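Workroom Clear-Out FAQ
Posted in October by Oona Huttunen
Print this page | E-mail this page

We use cookies to remember your settings. By staying on the site you accept this. OK

Same questions keep coming in after every clear-out at the Mollel workroom, so answers in one place. Read before you ask at the desk please. Last touched up on a Thursday evening, in a rush.

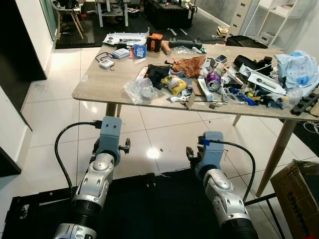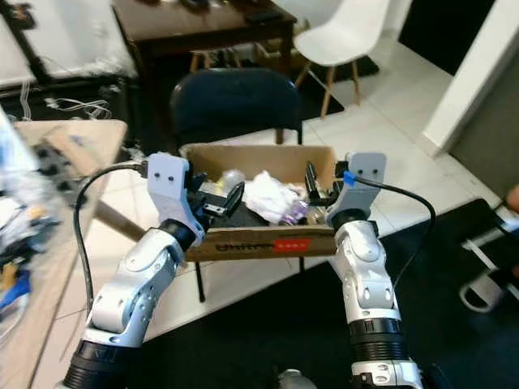

When is clear-out?
Thursday, once a month. Doors at 4, done when the tables are done. Come for 15 minutes or the whole thing, either is fine.

Do I have to come?
If you pay for a bench, yes, or send someone. Marjan Salehi keeps the list. Miss it twice running and she'll call you.

What goes in the cardboard boxes?
Anything not obviously trash and not obviously somebody's. Odd parts, bags, bottles, half a kit of something. One box per table, no more. We used to allow two and people just moved the mess from the table to the floor.

Can I use my own box?
Sure. Flat bottom, no wet spots. Cross out old labels if you can, we've had boxes go to the wrong shelf over what was printed on the front.

Snack wrappers and cans — who deals with those?
Whoever's at the table. Cans go in the blue bin by the back door, EMPTY ones. Wrappers straight in the trash. Please don't put food stuff in the parts box, not even for a minute. We had ants in June.

What about clear plastic bags?
Clean and whole, fold it and put it in the bag drawer. Torn or sticky, trash. If there's small parts in the bottom tip them in a tray first. People forget to look.

Is there a place for chargers?
Yes, top shelf, left side. Unplug, wind the cable, put masking tape on with your name. Chargers with no name go in the pool and anyone can use them. No, you can't claim it back in spring because you "recognize it".

Tangled cables?
Ten minutes, tops. If it isn't untangled by then put the whole knot in the cable tub and Corentin Deschamps will have it. He likes doing them. Don't cut anything.

Power tools?
Never in a box with loose parts. Battery out if it comes out, then the tool cabinet. If the cabinet is locked ask at the desk, don't leave it on top.

Small screws, tiny black bits, things I can't identify?
Tray. Keep the tray flat, carry it with both hands. Sorting the trays is a seperate job, we do it in winter.

Scrap wood?
Longer than your hand, keep it. Dowels go upright in the tall bucket. Shorter than that, kindling crate.

Can I sit down to sort?
Yes but put the chair back. Chairs with wheels stay out of the aisle while people are carrying.

What happens to the full boxes?
They stay on the Vakov shelving for 5 weeks. Look through, take what's yours. After that useful stuff goes to the swap table and the rest goes to the recycling depot in Stelivdale.

I lost something, can you look for me?
No, sorry. Come and look yourself, any day before 6. We've 100 members and one Oona.

Is there a fee for leaving stuff behind?
Not now. There was one, it was a pain to collect.

Do the floors get done too?
After the tables, yes. Sweep first, then mop. The tile shows everything so do go under the tables and not just round them. Mop bucket is emptied outside, not in the kitchen sink — Silvana Portela has asked for this more than once.

Can kids help?
Over 12 with a grown up. No tools, no knives. They're good at the wrappers.

How do I get a bench?
Waiting list is at the desk, write your name and a phone number we can acutally read. Spring is the usual time one comes free.

Get clear-out reminders by e-mail. Enter your address to join the newsletter. Unsubscribe any time.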